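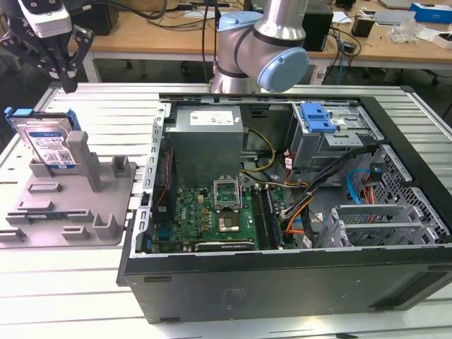
We played Mangundap away in October and lost by 5, so I wanted the return game at Brurirlow badly. I've been in the second team for two seasons and they have beaten us every time.

It started well. Melati hit her first three shots and we led by seven at the end of the first quarter. Then their centre woke up. She had 21 by the end and I was the one marking her, so I'll take my share of that.
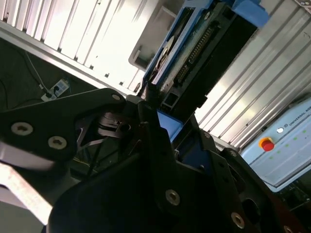 Black plates and silver screws, close up.

Third quarter was poor. We stopped passing into the middle and kept shooting from too far out. Hildegard called a timeout and told us to slow down, and we did for a while. We got it back to two points with a minute left, then I gave away a silly foul and they made both free throws.

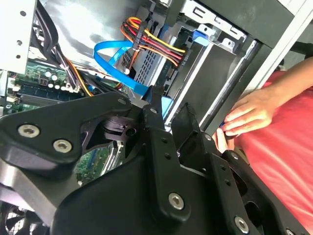 Kartini Sopacua commented: It wasn't the foul, it was the rebounds. We let them have second and third shots all night. Get that right and we win it.

Fair point. Training is at the usual time, and we're working on boxing out. Bring both shirts.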